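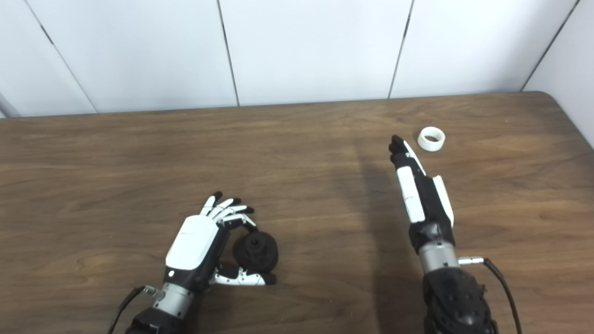
Clukeck opens its second workshop showroom at Seixas on 7/15/21, doors at 900 Berska Road, and the tables are what people should come for. Solid tops, worktables and dining tables both, made up the road and finished on site. The medium-brown wood with the paler streaks and the darker grain lines running mostly horizontally, as on the one against the white paneled wall, is the Atura finish -- that is the one most customers asked for in April and it is now standard across the range.

Six sizes. Prices from $700, delivery extra. No veneer samples this time, come and put your hands on the real thing.

"We wanted a plain bright room and white walls so you can see the grain properly," said Nafula Mugo, showroom manager. "People kept buying off a two inch swatch and then ringing us up suprised."

Finishing is led by Dörte Steinbach, with Kimutai Kaijage on repairs and refinishing. Old tables taken in for resanding, any maker, bring measurments and we will quote while you wait.

Opening day: finishing demo at 2, coffee, parking behind the building. Trade buyers welcome but please call ahead -- loading bay is small.

Press contact: Sharon Biwott, Clukeck. Interviews on request, table photos too.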